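Print this page | E-mail this page

Retro Game Bench Tips: cleaning cartridges, fixing sticky pads, keeping saves alive

Jul 15, 2025

Quick page, mostly notes from the repair table at the Ullville swap meet. Same questions every time so here they are in one spot.

DIRTY CARTRIDGE CONTACTS

Don't blow in it. Moisture, spit, green crud later on. Cotton swab, isopropyl alcohol, the strongest the drugstore has. Damp swab, not dripping. Rub along the pins, front to back, flip the swab, do the other side. Dry swab after. Keep going until the swab comes off clean — gray is normal on the first few, black means it sat in a garage.

Let it dry before it goes in the console. Five minutes is plenty.

Still dead? White eraser, light pressure, then alcohol again to get the crumbs off. No sandpaper. No metal polish unless you open the shell and know what your doing.

STICKERS AND MARKER ON LABELS

Rental stickers: hair dryer on low, pull slow from a corner. If the label starts to lift with it, stop, let it cool, come at it from the other side. Left over goo comes off plastic with a drop of cooking oil. Keep oil away from the paper label, it soaks in and never leaves.

Kid's name in permanent marker on the shell: dry erase marker over the top, wipe while wet. Works on smooth plastic. Textured gray stuff, so-so.

SAVE BATTERIES

If your RPG forgets you every night the coin cell is done. Get one with tabs already welded on. Do not solder right to a bare battery, they can pop.

Check plus and minus before the old one comes out. Draw it on tape, stick it inside the shell. Saves will be lost when you pull the battery so finish the game first or dump the save if you own a dumper. Mine's a Skarnus, slow but it has never eaten a file.

Did 30 carts in May and the only failures were two where I rushed the solder. Iron hot, touch, feed, off. Don't sit there cooking the pad.

MUSHY BUTTONS

Open the controller face down so the buttons stay put. Lift the rubber membrane. Wash it in dish soap and warm water, rinse, air dry overnight. Wipe the black dots gently, scrub them and the coating goes.

D-pad only works in three directions, nine times out of ten it's a torn membrane. Replacements are cheap. Priltent ones are a little stiff the first week, fine after.
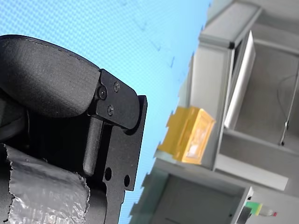 SMALL SCREWS

Muffin tin. One cup per step, go clockwise, put it back together counterclockwise. Lids off baby food jars work too if the cat doesn't visit.

Security screws need the right bit. The melted pen barrel trick does work on a soft one, once. Buy the bit.

Going back in: turn the screw backward until you feel a little click, then tighten. It finds the old thread that way and you don't cut a new one. Snug is enough. Stripped post — wooden toothpick, dab of glue, snap it off flush, let it set.

STORAGE

Upright like books, label out, out of the sun. Dust sleeves if you've got them. Loose carts go in the shallow Gilmartin drawers at my place, with a strip of shelf liner so they dont slide. No attic, no basement floor. Loose batteries out of anything you're putting away, wireless pads especially.

Write what you fixed and when on tape inside the shell. Next person will thank you, might be you.

Contact | Copyright 2025 | Back to top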